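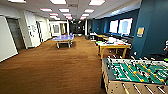

Journal > Work and Such > November

November, just gone six in the morning, tea going cold

Third week at the new place and I still don't trust the games end. Gurnell put it on the first page of the letter they sent out before we moved, ahead of the bit about the buses and well ahead of the bit about desks: table football, table tennis, "room to breathe". I have worked in enough offices to know that when they give you a ping pong table they are about to take something else away. At Trundov it was the sick pay. They had a very nice dartboard at Trundov.

Still, I had a go yesterday. I stayed on past five to finish the Selivska returns, all 211 of them, and when I got up to stretch my legs I ended up by the football table. Bright green pitch, nice enough. Yellow men against black and white men. I played both sides and the yellows won by two, which I put down to my right wrist being better than my left. I don't see how anybody calls it relaxing. The handles are the wrong height for me and my back knew about it this morning.

The ping pong table I will grant them. It's a decent blue one with a proper net, and it stands out in the middle of the carpet with room to get back for a long ball. But brown carpet! I keep thinking about turning an ankle on it. I used to play on a school hall floor and you could slide. I can't see anybody sliding on that.

What bothers me more is the worktables along the window side. We were told that they were for "making and mending", and what they are for so far is putting things down on. Papers, boxes, bits and pieces. I moved a pile last week to make room for my own pile and felt quite pleased with myself, so I am no better. Give it until spring and there'll be no table left to see. They are good solid tables too, wood, the sort with legs you could stand a lathe on, and it seems a shame.

The windows are the best thing about it. Two of them, set in that dark blue wall, and on a bright day they do more for me than any amount of football. If I had been asked (I wasn't) I would have said put my desk under one of those and keep the games.

There's a rumour that the table football came to £3944 with delivery, from Kuusisto. I don't believe it. I said so at the kettle and was told it was "an investment in people". Well, I am people, and I would have taken a new chair.

Must ring about the boiler before nine. Might take my old bat in, it's in the cupboard under the stairs unless I gave it away. The rubber will have perished. I'll look, but I am not promising to play.

This site uses cookies to remember your settings. Accept | Manage

Contact | Copyright the author, all rights reserved | Back to top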